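Dendine Workroom Guide
Section 4: Overhead lighting

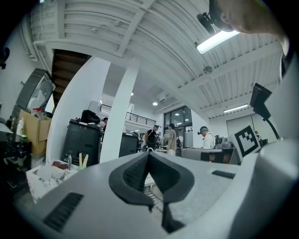
Overhead lighting in a Dendine workroom is fitted in rows and switched from the panel by the door. Each row is wired separately, so a fault in one leaves the others working. Under a corrugated ceiling like this white one, with its long ridges and beams, the fluorescent lights need to be checked for shadow as well as for brightness. A ridge or beam next to a light can throw a band of shade across a bench that looks well lit from the doorway. Carry out the checks below before the room is first used, and again whenever the benches are moved.

4.1 Before you start

You will need a stepladder with a platform, a dry lint-free cloth, a Parar light meter or similar, and a copy of the bench plan from Section 2.

Caution: Switch off the row at the panel and lock the switch before touching a fitting. Turning off the wall switch alone is not enough, as some rows are also fed from the emergency circuit.

Caution: Leave the tubes to cool before handling them. The ends stay hot for longer than the middle.

4.2 Checking the light at the bench

1. Switch on every row and wait until the tubes have reached full brightness. In a cold room this takes a few minutes.
2. Close the blinds or do the check after dark. Daylight will give a false reading.
3. Place the meter flat on the bench with the sensor facing up.
4. Stand back from the meter so that your own shadow does not fall across it.
5. Take a reading at each end of the bench and one in the middle. Write all of them on the bench plan.
6. Repeat for the remaining benches.

General work areas should read at least 200 lux. Walkways and storage bays may go down to 100 lux. If a bench falls below its level at one end only, look for a beam or a pipe between the light and the bench before you change any tubes.

Note: The Liao pattern diffuser lowers the reading slightly. Fit the diffusers first and measure afterwards.

4.3 Replacing a tube

1. Switch off and lock the row.
2. Set the stepladder on level floor to one side of the fitting. Do not lean it on wall pipes or on a bench.
3. Unclip the diffuser, if there is one, and pass it down to a second person.
4. Hold the tube near both ends and turn it through 90 degrees until the pins line up with the slots.
5. Lower the tube straight out. Do not force it — if it sticks, turn it back a little and try again.
6. Check that the new tube has the same length and wattage as the old one.
7. Slide the pins into the slots and turn the tube until it clicks at both ends.
8. Wipe the tube with the dry cloth and refit the diffuser.
9. Unlock the row and switch on.

If the new tube flickers for more than a minute, switch off and replace the starter. The starter is on the side of the fitting and comes out with a quarter turn anticlockwise. LED fittings have no starter, and a flickering LED unit should be changed complete.

Caution: Old fluorescent tubes contain a small amount of mercury. Put them in the tube box supplied and take them to a recycling point. If one breaks, open the windows, leave the room to air, and do not use a vacuum cleaner on the pieces.

4.4 Cleaning

Dust collects on top of the fittings and along the ridges of a corrugated ceiling. Clean the ridges first, using a long-handled duster and working in one direction, then the beams, then the fittings. Cover the benches beforehand. Gredura dust sheets are wide enough for a standard bench and can be washed at low temperature.

Do not spray cleaning fluid at a fitting or at the ceiling above it. Spray it on the cloth, away from the lights, and let the diffusers dry fully before they go back up.

For faults at the panel, see Section 5.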